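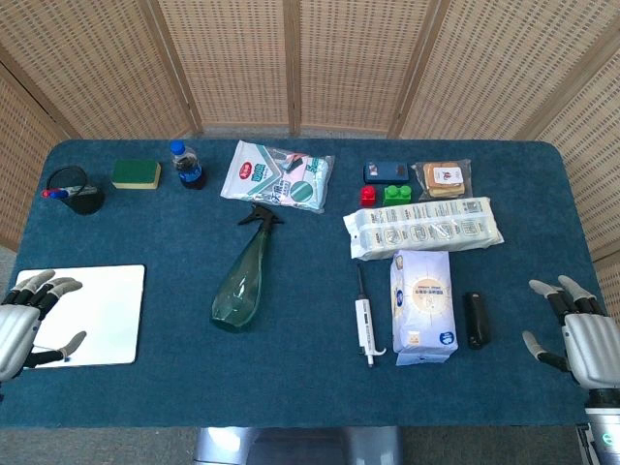 Grade the Log, Then Grade the Grasp

The robotics project course at Plindham ends each term with a table-clearing task. A team gets a two-handed robot, a felt-covered table and a mixed set of household and lab items, and its score is the share of items moved to the right place before time runs out. I have helped judge it for three terms, and I think the score measures the wrong thing.

A clearing score treats every item as equal. A toy block and a micropipette are each worth one point. The block has flat sides and can be pinched from almost any direction. The pipette is long and uneven in section, and it has a finger hook that can catch on a fingertip during release. A sensible team takes the blocks first, then the sponge, and leaves the pipette for last or skips it. Students learn to sort by ease, which they could do before they enrolled.

Soft packages are worse. Wipes and paper goods come in thin plastic that wrinkles under load, so the outline the vision code finds before contact differs from the outline after it. Last November a team running the Milar planner failed on one such package again and again, and its report gave the cause as "slip." I asked which finger had slipped. They had the joint data and had not opened it.

My proposal is to move half of the grade from the clearing score to the attempt log. The course server already stores one record per attempt, and the fall section produced 1,151 of them. Each record holds the planned grasp, the joint positions and a result code. In the written reports, 99 were discussed. The rest sat on disk until the account was wiped.

Under this scheme, each team would choose 10 failed attempts and state for each what the hand was told to do, what it did, and at which step the two parted. A wrong answer backed by data would get partial credit. A correct guess with no data would get none. Teams would also have to include at least one rigid item and one soft one, so that a run of easy block failures could not fill the list.

There is a cost in staff time. Reading a log report takes longer than reading a number off a sheet, and the course is short of graders as it is. The Yimer viewer helps, as it lines up the joint trace with the video, but it needs a clean time stamp, and student code does not always supply one. I would make the time stamp a condition of entry.
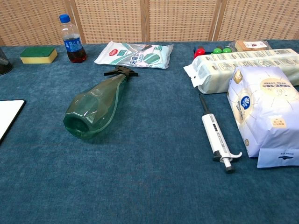
Yeshi Hadgu disagrees with most of this. Her view is that a log report rewards students who write well, and that the clearing score is the only part of the course that a quiet student with good code can win outright. She would keep the score as it is and weight the items instead, with the pipette worth several blocks.

Weighting would fix the sorting problem. It would leave the reports as thin as they are now, and someone would have to set the weights before seeing how each hand behaves. On the writing point she has a case. A fixed form with short fields, like the fault sheet used in the Flellska club, would narrow the gap between strong and weak writers, and I would accept that form in place of a full report. The clearing run should stay on the schedule either way, at half its present weight.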